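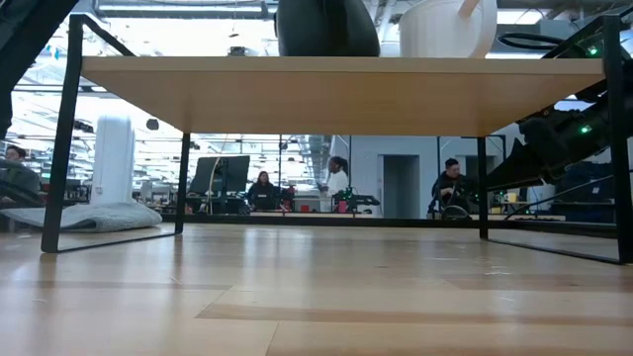 Ticket 800: Arm stops short when wiping the table
Site: Salem
Product: Liko 4, single arm
Opened: 2020-07-07
Status: Open, waiting on Vasow

Problem
Customer wants the arm to wipe a low table with a light wood top and black metal legs. It wipes the middle well enough, then faults near the far edge with "path blocked." Error 11 in the log each time.

Steps tried
Restarted the controller. No change.
Cleared the table completely and ran the job again. It finished in around 5 minutes.
Put a white plastic container back on the table. Fault returned. The arm will not go around the handle and does not try to move the container out of the way.
Loaded the March software. Same fault, but it now retries once before stopping.

Notes
Customer asked if the arm can do the floor under the table as well. Told them no. It has no routine for dust on planks, and a broom is still faster.
Irnton has the same complaint open with cups.

Workaround
Clear the table by hand, then start the job. Customer says at that point they may as well wipe it themselves. Passed that on to Vasow with the logs.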